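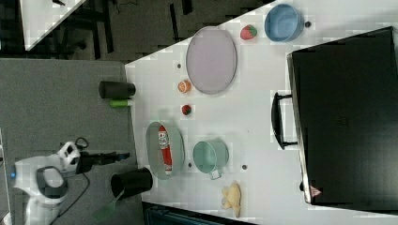
4. Installing the Zaltano Under-Sink Filter

4.1 Before you start

The filter head mounts to the side wall of the sink cabinet. Allow at least 40 mm of clearance below the cartridge so that it can be removed for replacement. Do not mount the head on the back wall if the drain pipe passes in front of it.

Required tools: adjustable wrench, drill, pencil, bucket, towel.

CAUTION: Connect to the cold water line only. Hot water will damage the cartridge seals and void the warranty.

4.2 Mounting the head

1. Close the cold water shutoff valve and open the faucet to release pressure.
2. Hold the bracket against the cabinet wall and mark the two screw holes.
3. Drill pilot holes. Check the depth against the panel thickness first.
4. Fasten the bracket with the screws supplied. Hand-tighten only.
5. Slide the head onto the bracket until both tabs click.

4.3 Connecting the tubing

1. Place the bucket under the shutoff valve and disconnect the faucet supply hose.
2. Thread the tee adapter onto the valve. The rubber washer must sit flat.
3. Reconnect the supply hose to the tee.
4. Cut the tubing square. An angled cut will leak.
5. Push the tubing into the port marked IN until it stops, then pull back gently to confirm that it is locked.
6. Repeat for the port marked OUT and the filter faucet.

NOTE: Tubing bends must not be tighter than the bend guide supplied. Kinked tubing must be replaced.

4.4 First flush

1. Insert the cartridge and turn it clockwise to the stop.
2. Open the shutoff valve slowly and check every joint for drips.
3. Run the filter faucet for 30 minutes. Discard this water.
4. Close the faucet and check the joints again.

Gray or cloudy water during the flush is normal. If it remains cloudy after the flush, see Section 7.

4.5 Resetting the indicator

Press and hold RESET until the light blinks green. The light turns red after 200 days. Replace the cartridge at that time, even if the flow rate has not dropped.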